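About Jasurstead
November
By Martim Aguiar

Jasurstead makes and fits desks, screens and meeting tables for offices. Benvinda Matos and I started the firm in a rented unit with one panel saw, and there are now 23 of us. Last year we fitted 1,022 desks, most of them for firms moving into smaller premises.
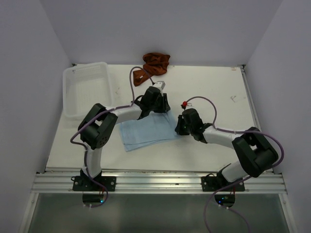 Our desks come in two ranges, Skalau and Peker. Skalau is fixed height and Peker goes up and down. Both can be ordered with a white top, and with screens on three sides, in pale lavender-white or 81 other colours. Cable trays are extra.

We deliver on weekdays and can fit on a Saturday if your building allows it. Old furniture can be taken away on the same visit.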